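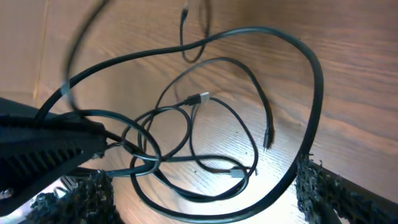
Slide 2 – The drawer we all have

Good evening, and thank you for coming out. Let people settle, say thanks to Minttu Karppinen for the invitation and the coffee, and then ask for a show of hands: who has a drawer, a box or a whole closet at home full of cords they can't put a name to? Wait for the laughing to die down. Put my own hand up too.

Black cables are the worst of the lot, I think, as they all look alike once they get together. But tonight I want to use them as a way in to the bigger subject, clearing out a family home, and I'd like us to start with something nobody cries over.

Slide 3 – The house in Wostley

My aunt moved into that house in 2001 and she kept everything. When she went to live with my cousin in Jestholm, it fell to me and my brother-in-law, Aleksi Saarinen, to go through it. We gave ourselves a weekend. (Pause here.) We finished in November, and we had started when the lilacs were out.

Tell the one about the 81 jam jars. Keep it short this time, I went on much too long in Wanberg.

Slide 4 – Where to begin

Begin in a room without any photographs in it. The laundry room is good, or the garage, or the hall closet. We began in the bedroom, with the letters, and by lunchtime we had read 11 of them and thrown away one envelope.

Set a kitchen timer. Mine goes for 16 minutes, which sounds like nothing at all, but you would be surprised what you can get through – and when it rings you are allowed to sit down and have your coffee with a clear conscience.

Slide 5 – Talking to the family

Go slower on this one, it's the part people come up to me about afterward. Ask early who wants what, and write the answers down where everybody can read them. My cousin and I both wanted the blue mixing bowl and neither of us said so for weeks. She has it now, and I get it at Christmas.

If the person who lived there is able to join in, please let them. My aunt sat in her good chair and told us about every tablecloth, and yes, it took forever, and I wouldn't give back an hour of it.

Slide 6 – Things that can wait

Letters, recipes, anything with handwriting on it. One box per person, lid on, name on the lid. Mine is still under the stairs.

Questions. If it's quiet, ask Minttu to tell them about her mother's place in Eskola.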